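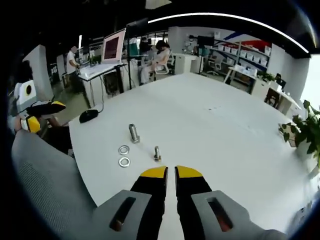
Who is running Ammont now that the mayor has resigned?
Margarida Louro, the deputy mayor. Acting mayor until the special election in March. Same powers as before with two exceptions, see further down.

Why did the mayor step down?
Health reasons, per the resignation letter. The letter is one paragraph long and we don't have more than that. Please don't call the office asking for medical details, staff can't give them and won't.

Is the resignation final?
Final once the council accepted it. Can't be withdrawn. A former mayor can run again like anyone else but would need to file papers like anyone else too.

What can't the acting mayor do?
Can't fire department heads and can't sign any contract that runs past the end of the original term. Everything else is normal – budget, permits, veto, emergency orders. The veto got asked about a lot at the last meeting. It stands.

Does the Frota Street project stop?
Work continues. Contract was signed before the resignation, money is already set aside. The second phase (sidewalks, drainage on the Fudside end) hasn't been voted on and probably waits for the new mayor.

Who can run?
Any registered voter who has lived inside town limits for a year. Fudside counts as inside town limits. Clandik doesn't, even if your mail says Ammont.

How do I get on the ballot?
Pick up a petition at the clerk's office, collect 263 valid signatures, bring it back by 5 p.m. on the deadline day. The clerk is Aldana Jara. Get extra signatures, some always get thrown out – wrong address, unreadable, signed twice. No filing fee. You can't fix a bad petition after the deadline so come in early if you want it looked over.
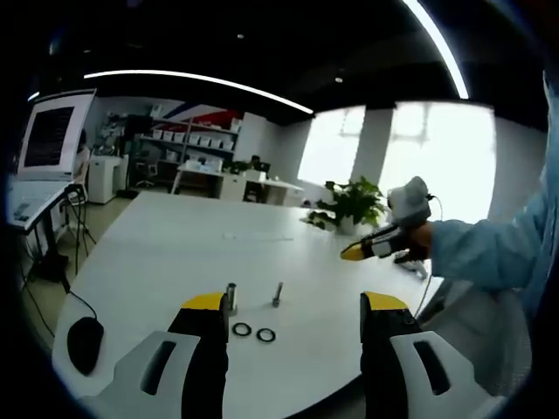
One more thing on petitions. Whoever collects the signatures has to sign the bottom of each sheet, in front of a notary. Sheets without that are not counted at all, even if every name on them is good. The clerk's office has a notary in the mornings, free.

Can I sign for more than one candidate?
You can't. First one turned in counts, the others get struck.

Where do I vote?
Same place as last time for most people. The exception is the east side of Fudside, 817 voters, moved to the school gym becuase the old hall has no heat. A postcard is going out. If you don't get one, your place didn't change.

What are the hours?
Polls open at 7 a.m. and close at 8 p.m. In line at 8, you get to vote.

Can I vote by mail?
Anyone can, no excuse needed. Ask for the ballot in writing or at the counter. It has to be in our hands by close of polls, postmark doesn't count. There's a drop box by the side door of town hall, emptied twice a day.

Will there be a runoff?
No runoff. Most votes wins. In a tie the council picks between the tied candidates at its next meeting, by open vote.

How long does the winner serve?
Rest of the current term only. Then the regular election.

What does this cost?
Roughly 2,000 dollars more than the election line in this year's budget, mainly printing and poll worker pay. Comes out of reserves. Taxes don't change over it.

Could the council have just appointed someone?
Only if there was less than a year left in the term. There's more than that, so the charter calls for an election. Council had no choice on this one.

Who fills the deputy's seat meanwhile?
It stays empty. Louro is still on the council but doesn't vote while acting as mayor. If she runs and looses she goes back to the deputy job the day the new mayor is sworn in.

Is she running?
Not filed as of this update. The list of who has picked up petitions is public, it's on the board outside the clerk's office and gets changed every afternoon.

My question isn't here.
Call or come by the clerk's counter, open 8:30 to 4:30. Closed over lunch.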